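Siwan Maddocks
Dec 17, 2025

1/ OK so I've been living inside a simulator for two weeks comparing cameras and controllers on the two-arm setup, and I have Opinions. Long thread, get a drink.

2/ The question going in was pretty dull: if I'm driving this thing by hand to collect demos, which view do I want in front of me, and which controller do I want in my hands? Views on the list: head cam and wrist cam. Controllers: the Vavell handsets and the Murkar leader arms.

3/ Everything ran in sim at 30 Hz, same house, same tasks. Doors, hanging kitchen stuff, picking things off the floor. I logged 267 attempts before my wrists asked me to quit.

4/ Head cam first. I love it for getting around. You get the room, the door, both grippers, and you always know where your own body is (because there's a giant shiny silver torso in the bottom of the view). The right arm here is down by the door handle and I can tell which way the fingers are pointing. What I can't tell is how far they are from the wood. Could be a finger's width, could be three!

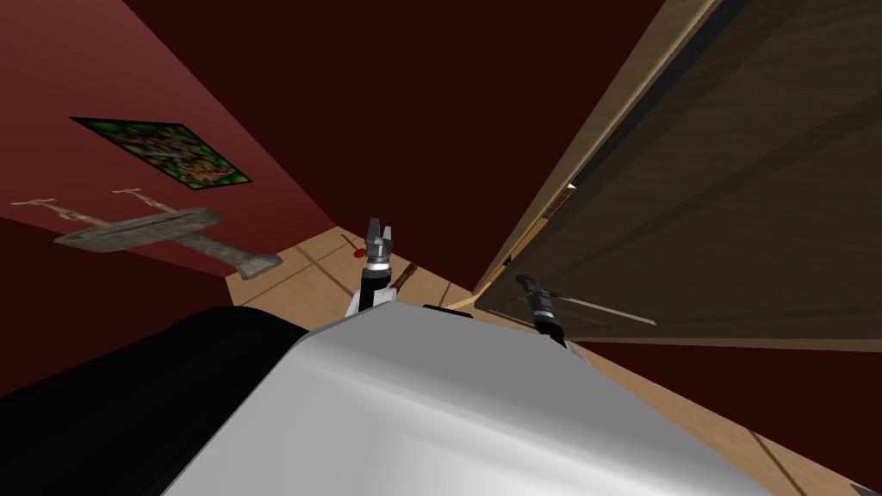 5/ That depth thing is the whole story with door handles, by the way. A slim handle seen at a steep angle is brutal. I'd close the fingers, feel great about it, and find out I'd grabbed a nice handful of air.

6/ Also the silver body panel has bright highlights all over it, and my eye goes straight to them every single time. Velimir Karagiannis suggested turning the gloss down in the material settings. I tried it for an afternoon and liked it a lot, then put it back. I want the sim to annoy me the same way the hardware will.

7/ Now the controllers. Vavell handsets: light, quick to pick up, and I was doing useful stuff in minutes. Big sweeping moves feel lovely. Small rotations, less so. There's a wobble right when you squeeze the trigger, and it goes straight into the gripper.

8/ Murkar leader arms: slower to learn, and you look ridiculous, like you're conducting a very small orchestra. But squeezing doesn't move the wrist! I didn't know how much that bugged me until it was gone.

9/ My notes say I used the handsets for 188 of the attempts and the leader arms for 79. Not a balanced split, I know. Dörte Lammers has already told me so, twice, with a chart. I'm evening it out in January.

10/ Wrist cam time. I went in expecting to use it as a little picture-in-picture helper and ended up making it my main window for anything hanging. You look straight up between the fingers and line the thing up in the gap. For a skinny stem it's so much easier than guessing from up top.

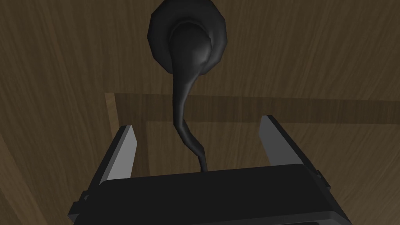 Wrist view, fingers open, stem of the hanging ladle (spoon?) lined up with the gap.

11/ See how both inner faces of the fingers show up pale against the brown wood? I can judge the gap on each side without thinking about it. When the background is dark and the pads are dark too, I'm squinting.

12/ Downsides of the wrist cam, because there are plenty. You have no clue what your elbow is doing. You have no clue what the OTHER arm is doing. I parked the left gripper somewhere silly more than once and only noticed after switching views.

13/ And wood grain! If all you have behind the object is streaky brown planks, there's not much to tell you how fast you're closing in. A straight edge helps, so a ledge or a panel seam is your friend. I started hunting for edges before every approach.

14/ What I do now: head cam to get the base and arms in the right neighborhood, flip to wrist for the last bit, leader arms for the squeeze. The flip is on a foot pedal from Derkel that I bought for something else entirely. Best part of my setup, not even kidding.

15/ Things I haven't sorted out: whether the wrist cam should be mounted a touch further back so the gripper body takes up less of the view (it eats almost the whole bottom of it), and whether a second wrist view side by side is helpful or just more stuff to look at.

16/ Fatos Yordanov asked if any of this carries over to people who train from the recordings and never teleoperate live. No idea yet! I've saved both views for every run so we can train with one, the other, or both, and see.

17/ If you've used the leader arms for longer than I have, please tell me the shoulder ache goes away. And if you've got a gripper with lighter pads on a real arm, I'd love to hear how they hold up once they get grubby.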